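Gornero opens sorting room for small parts

Jul 10, 2023

The Gornero reuse centre has opened a new room where small plastic things are sorted before they go to schools and play groups. The room was painted in June and stands next to the main hall in Veveritz.

Visitors can bring up to 10 bags at one time. The pieces are put on a white table and divided by colour, and the trays are plastic also - easy to wash and easy to carry. A red tray stands at the back of the table, and small blue pieces are sorted in the middle.
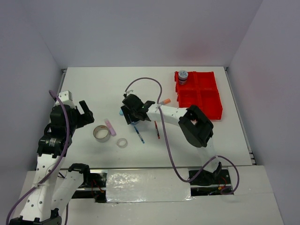 Opening times and next steps

The room is open every morning except on public holidays. Entrance is free, but groups must write to the centre before they come. In the first weeks 28 schools have asked for a box, and the first 123 boxes will be ready after the summer.

A second table is planned for the Gondetti building.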